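Moving the Bustico archive off the old host

The Bustico site has been running on the same shared server for longer than it should have. In July the host gave notice that it was dropping the PHP version the theme depends on, so I spent the past few evenings moving everything. These are my notes, mostly for my own use the next time I have to do this.

The starting point was a single WordPress install with two subdomains pointed at it by means of a rewrite file I wrote years ago and never documented. One subdomain, Drullcombe, held the project log. The other, Kiltville, held the old forum posts after I flattened them to pages. Both shared a database with the main blog but used different table prefixes. The backup plugin only knew about the main prefix, so every nightly backup had been skipping the other two sets of tables. The files were small and always finished on time, and I never opened one to check.

I dumped the full database from the command line instead. The first attempt stopped at 80 percent with a lock error on the Kiltville comments table. I ran it again with the single transaction flag and it completed, but the comments table is still on the old MyISAM engine, where that flag does nothing useful. I converted the table to InnoDB, dumped once more, and compared row counts against the live site. They matched.

Character encoding took the longest. The main blog was stored as proper UTF-8. The Drullcombe tables were declared as Latin-1 but had UTF-8 bytes in them, the usual result of an old install that was upgraded without changing the connection setting. If you import that dump as is, every curly quote turns into three junk characters. The fix is to dump those tables with the connection set to Latin-1, change the declared charset in the dump file to utf8mb4, and import with the connection set to utf8mb4. Do this on a copy. I got the order wrong the first time and had to start over from the dump.

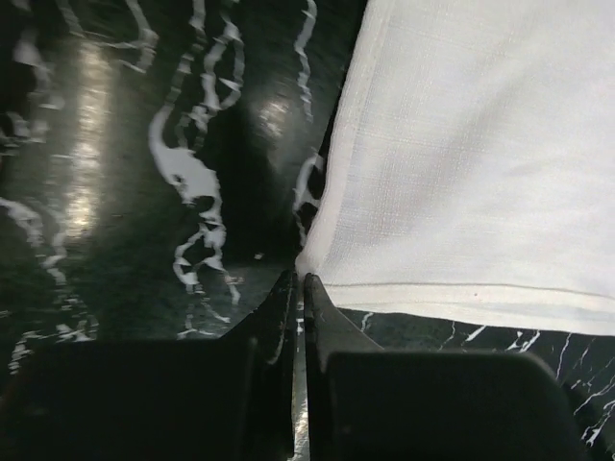 White cloth, hemmed edge, on a dark marble-patterned surface.

The media folder was easier. I copied it with rsync, left out the cached thumbnails, and had WP-CLI regenerate them on the new server. A total of 51 files failed. Most were very large PNG scans that ran past the memory limit, and raising the limit for the command line process took care of those. The rest had no extension at all. I renamed them by hand after checking the type with the file command, then updated the attachment records to match.

Next came the search and replace for the old URLs. Don't do this with a text editor on the SQL file. Widget settings and theme options are stored as serialized PHP, with the length of each string written in front of it, and a plain replace leaves the lengths wrong. WordPress then discards the whole option without saying anything. The WP-CLI search-replace command handles serialized data correctly. Run it with the dry run switch first and read the table list, and remember to name the extra prefixes, which it will otherwise ignore.

I replaced the rewrite file with separate server blocks, one for each subdomain. It is more lines of config, but I can read it. Redirects for the old date-based permalinks are in a map file of their own. The forum pages had query strings in their addresses, and the map has to match on the full request URI for those – the plain URI variable drops the query part.

DNS went over late in the evening. I had lowered the TTL on all the records the day before, except the one for mail, which I forgot. Mail kept arriving at the old server until the record expired, so I left the account open and copied the messages across with imapsync.

Two things are still open. The contact form on the Drullcombe side submits without an error but no message arrives, and the mail log shows nothing, so I suspect the form plugin is still calling the local mail function instead of the SMTP relay. The Lambert theme also throws a deprecation warning on every archive page. It is harmless for now and I have turned off display of warnings, but it fills the log.

Backups now run from cron as a plain mysqldump of all tables, compressed and copied off the machine at 3 a.m. I restored one to a test server to check it, and all three table sets were there. The old hosting account stays up until the end of the billing period. If you find a broken link in the meantime, leave a comment on this post, as the form is no use yet.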